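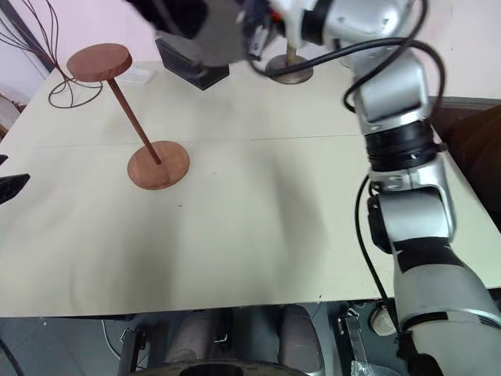 The price of having less

Vasco Serrano owns 31 things, or did when I first visited him in July. He had the list on his phone and he read it to me standing up, because there was one chair and he'd given it to me. A pair of socks counted as one thing. So did the cutlery. The books had gone, apart from a dictionary, and when I asked what he did with a dictionary and no books he said he liked to know it was there.

He got the idea from Asetis, a course in owning less that costs 98 pounds and arrives in weekly emails. I paid for it too, out of the magazine's money, and read all of it. The first week asks you to put everything you own on the bed. The second week asks how you felt about the first. By the fourth there is a shop.

The shop sells a tray. It also sells a plain jug, a blanket in the colour of porridge and a set of boxes for the things you haven't decided about. I added up what a keen pupil would spend on the full "starting set" and got to 172 pounds, before postage. Serrano had bought the tray. It was number 14 on his list.

I don't want to be unfair to him. He had moved out of a flat full of his late aunt's furniture and he said he slept better, and I believe him. I would sleep better too if somebody took away the wardrobe that opens on its own at night. What I doubt is the larger claim, the one made on the second page of the course and in every newsletter after it, that people with fewer belongings are calmer, kinder and better at their jobs. I wrote to the company asking where this came from. The reply said it was drawn from the experience of over 1000 members. I asked how the members had been questioned, and whether any of them had said no. That was in spring and I'm still waiting.

Mostasis, a rival, is more careful. Its founders talk about "lightness" and promise nothing you could check. For a monthly fee they will store the objects you can't face throwing out, in a warehouse on the edge of Skovonlow, and send you a photograph of them twice a year. So you still own the lot. You have simply started paying rent on it. A woman I met in the car park there was collecting a sewing machine she'd put away in the winter. She had needed it every week since, she told me, and had been borrowing her sister's.

There's an older way of doing this and it costs nothing. My grandmother had a small house and kept it bare because she had no money, and she'd have laughed at anyone who called it a method. She kept string. She kept jam jars, a drawer of buttons and the good halves of worn sheets, which she sewed together side to middle. By the rules of Asetis she'd have failed in week one, with a bed covered in jars. Yet I never saw her buy a thing she didn't use until it fell apart.

It is much easier to throw away a drill if you can afford another drill. The course has a line on this: if you can replace it cheaply, let it go. Cheaply for whom? I read that page aloud to a friend in Gwynne who brings up two boys on a school cook's wage, and she asked me to stop.

I went back to see Serrano in the autumn. He'd bought a second chair, then a lamp to go with it, and there were four library books on the windowsill, which he said didn't count as they weren't his. He had stopped opening the emails. The list was still on his phone but he wasn't sure it was right any more, and he couldn't find the tray.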